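Visita al laboratorio de verificación de Stonine: análisis de cruces de reloj y gestión de excepciones

La jornada de puertas abiertas de Stonine se celebró en enero, con entrada a las 9:30 y grupos reducidos. El programa cubría el flujo de verificación estática de la casa, la granja de emulación y una sesión de preguntas con el equipo de metodología. Resumo lo que anoté, con más detalle en la parte de dominios de reloj, que era lo que me interesaba.

Flujo estático

El equipo de Corinne Doucet mantiene Florklow, la herramienta interna que encadena lint, CDC y RDC sobre el mismo modelo elaborado. El diseño se compila una sola vez y los tres motores leen la misma base de datos. En el flujo anterior cada motor elaboraba por su cuenta, y las diferencias en la resolución de parámetros y generates producían informes que no cuadraban entre sí.

El bloque de demostración era un controlador de memoria con 117 dominios de reloj declarados, contando los derivados y los que solo existen en modo test. La primera pasada, sin restricciones afinadas, devolvió 3.735 avisos de CDC. Doucet enseñó la agrupación por causa raíz: casi todo colgaba de relojes generados sin declarar, de señales cuasiestáticas sin marcar y de un reset asíncrono mal asociado a su dominio. Corregidas las restricciones, quedaron 201 avisos para revisión manual.

La agrupación no usa aprendizaje automático. Recorre el cono de entrada de cada cruce hasta el primer objeto común y ordena por número de descendientes. Es un criterio sencillo y tiene un fallo conocido: si dos causas comparten un multiplexor de reloj, las mezcla en el mismo grupo. Está anotado como pendiente para la próxima versión.

Excepciones

Fitzgerald Dunleavy presentó la política de waivers. Cada excepción lleva autor, justificación, commit del RTL sobre el que se aprobó y una condición de caducidad. Si cambia el fichero fuente en el cono afectado, la excepción pasa a estado «por revisar» y bloquea la firma del bloque. No se admiten comodines en la jerarquía salvo en IP de terceros congelada.

Pregunté por el coste. Según Dunleavy, el primer proyecto con esta regla tuvo quejas constantes de los diseñadores, sobre todo por cambios de comentarios que invalidaban excepciones. Ahora la comparación se hace sobre el árbol sintáctico y los comentarios ya no cuentan. Los cambios de nombre de señales internas siguen contando.

Las aserciones derivadas de cada excepción (estabilidad del dato, codificación Gray, anchura mínima de pulso) se exportan en SVA y se comprueban en simulación. Este punto me pareció el más aprovechable. En nuestro caso las suposiciones de CDC viven en una hoja de cálculo y no llegan nunca al entorno dinámico.

Granja de emulación

La sala Begay aloja los emuladores y los adaptadores de velocidad. La visita fue corta y sin acceso a las consolas. El reparto de trabajos lo hace Hukon, un planificador propio que reserva capacidad por módulos y admite desalojo con volcado de estado. No dieron cifras de ocupación. Sí confirmaron que las regresiones nocturnas tienen prioridad inferior a la depuración interactiva hasta las 20:00, y que a partir de esa hora se invierte el orden.

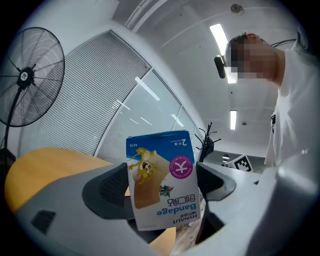

En la sesión de preguntas salió el tema de los resets. El análisis RDC de Florklow exige declarar el orden de activación, y varios asistentes comentaron que en sus diseños ese orden depende del firmware. La respuesta fue que se modela como conjunto de secuencias permitidas y se analiza el peor caso de cada par. El tiempo de ejecución crece con el cuadrado del número de resets, de modo que en el nivel de chip trabajan con modelos abstractos por bloque.

Quedó sin responder cómo validan esos modelos abstractos frente al RTL completo. Dunleavy remitió a la documentación de metodología, que se enviará a los inscritos por correo. También pedí el formato de intercambio de las restricciones y un ejemplo de excepción caducada con su historial.

La visita terminó a las 13:15. Las diapositivas de la parte estática están disponibles bajo petición; las de emulación no se distribuyen.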